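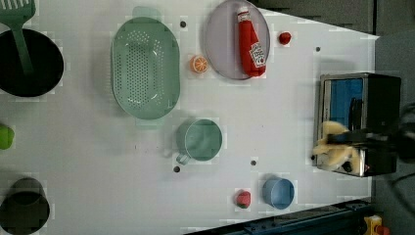
Play kitchen table, Friday, with the ketchup lying down on its plate and the little oven on the right.

Welcome to the play kitchen page! I've been meaning to put this up since July, when we finished sorting out the toy food at Dakidlow, and a few of you have asked what we have on the white table these days (and where the mint green things came from, more on that in a minute). There's one big picture at the top and then my notes on the bits and pieces, so scroll back up as you go.

The colander
My favourite thing on the table by miles. It's the big oval mint one with the tab handle, and it came in a box of odds and ends from Milan Dekker, who was clearing out his mum's spare room. Everything gets "washed" in it, including things you'd never wash.

The mug and the cup
Mint green mug in the middle, light blue cup further down. The mug is for tea and the cup is for "baby tea", and please don't mix them up because I have been told off for it twice.

Ketchup on a plate
The plate is a pale lavender one and I do love it with the red bottle. Ketchup is a meal in its own right round here – I've been served it 9 times in one morning, once with a strawberry on the side.

Fruit and so on
Orange slice by the colander, strawberry down near the blue cup with its leafy green top. The small red one past the plate gets called a tomato or a radish depending on who's cooking! I've stopped arguing.

Pots and the green spatula
We've got the black one with the dark green slotted spatula resting across it, and a dark grey pot nearer the bottom corner. Soup, always soup.

The oven
Black and silver with a bluish glass door, and the yellow plush up at the front of it is what we call the banana. Baked banana takes 15 minutes at 1000 degrees, according to the chef, and you have to blow on it afterwards.

More pictures when I've been through the cake tins. If you've got a spare toy teapot going, let me know, ours has lost its lid.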